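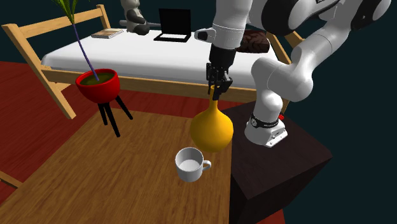 Good evening, and thank you all for coming out. I know some of you drove in from Gisedport after work, so get yourselves a coffee and sit wherever you like. I'm going to talk for a while about fostering older cats, and then I'll stop and you can ask me anything, including the things you feel silly asking (I asked every one of them myself my first year!).

Start with the Tamihana house story – the closet, the tuna, three days. Keep it short this time.

So, what do we mean by older? At Seltent we say ten and up. Most of these cats came out of a home where somebody loved them, and then that person moved into care or passed away, and now the cat is in a kennel next to a barking beagle wondering what on earth happened. They shut down. They face the back wall. People walk right past them to get to the kittens, and I don't blame the people one bit, kittens are darling. But put that same cat in a spare bedroom with a blanket and a window and give it a week or so, and very often you'll meet a different animal.

Slow down here. Let them ask about the room.

The room doesn't need to be fancy. A bathroom is fine for the first couple of nights. You want a litter box with one low side, for stiff hips, and food and water well away from it. Put the bed in a corner. Leave the carrier open on the floor with a towel inside, and please don't reach in and pull the cat out, however much you're dying to say hello. Sit on the floor and read your mail out loud. I have read a great many electric bills to cats.

Money – somebody always wants to ask and doesn't like to, so bring it up first. Seltent covers the vet visits, the food and the litter. Last year we spent $875 on dental work for one cat, a gray tabby with a mouth full of trouble, and the foster family paid none of it. What we do ask is that you call us before you go to a vet, unless it's an emergency, in which case go, and call from the car park – PARKING LOT, I say it wrong every time, my mother was English.

Length of stay. Plan on 60 days. Some go sooner, and one stayed with me from August clear through to spring, and I cried like a baby when she left.

Call us the same day if the cat hasn't eaten in 24 hours, or is straining in the box, or is breathing with its mouth open. Repeat this one. It's on the yellow sheet too.

Now the hard part, saying goodbye. You get to write the letter that goes home with the cat, and I'd encourage you to put in everything: which chair, which side of the bed, what she thinks of the vacuum.

We have 6 cats waiting for a foster room right now. Sign-up sheet is by the door – pens!! Bring extra pens.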